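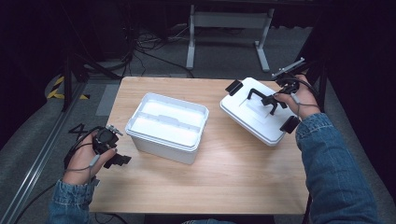 Storage boxes, one open, one with the lid on.

Home | Shop | Shipping | FAQ | Contact

Print this page | E-mail this page

Cingate Home Storage - FAQ
Updated 8 October 2019

Where's my order?
Check the tracking link in your e-mail. No link after 5 days, write us.

Can I return a box I already used?
Yes if clean. Lids too please, we can't take back half a set.

How much is shipping?
Free over $216. Under that, flat $10. Alaska and Hawaii extra, ask first.

Do you sell lids seperately?
Plurnum line yes. Zallach no, sorry, discontinued in May.

Dishwasher?
Top rack only. No heated dry, lids warp.

Can I pick up in person?
Yes, Miettinen warehouse, side door. Bring your order number.

Do you do bulk?
Yep. Schools and offices get a diferent price list, e-mail for it.

Gift cards?
Not yet.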